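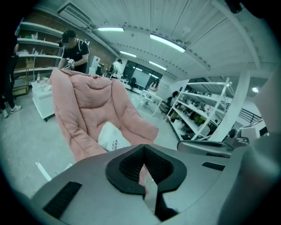
Pink padded chair with quilted, puffy sections.

Keeping household records that a government office may ask for

Requests for documents from a benefits agency, a tax office or a legislative inquiry usually arrive with a deadline. A household that files by sender and date can answer in an evening.

Sort by issuing office first, then by month. Subject labels such as "medical" or "pension" overlap, and the same letter ends up in two places or in neither.

Keep the envelope if the postmark is legible. Staple it behind the letter, never over the text. Write the date of receipt in pencil on the back, top left corner.

Number the pages before copying. A file of 183 pages with no numbers cannot be checked against the set that was sent. Use one running sequence for the whole file, including blank reverse sides that carry a stamp.

Redacting: black marker on the original is a mistake. Copy the page, mark the copy, then copy it again and send the second copy. Marker on a single sheet of 80 gsm paper can often be read against a lamp. On a PDF, a black box drawn over text leaves the text underneath – use a redaction tool, or print and rescan.

Keep a log of what was withheld and why. One line per item is enough: page number, what was covered, reason.

Storage: a standard box file holds more than 372 sheets if the spring clip is removed, but the lower sheets curl. Two half-full boxes keep better. Store them upright, off the floor and away from an outside wall.

Send by tracked mail and file the receipt with the cover letter.

Compiled by Sinéad Scanlon. Corrections to the section on PDFs from Arnout Coppens.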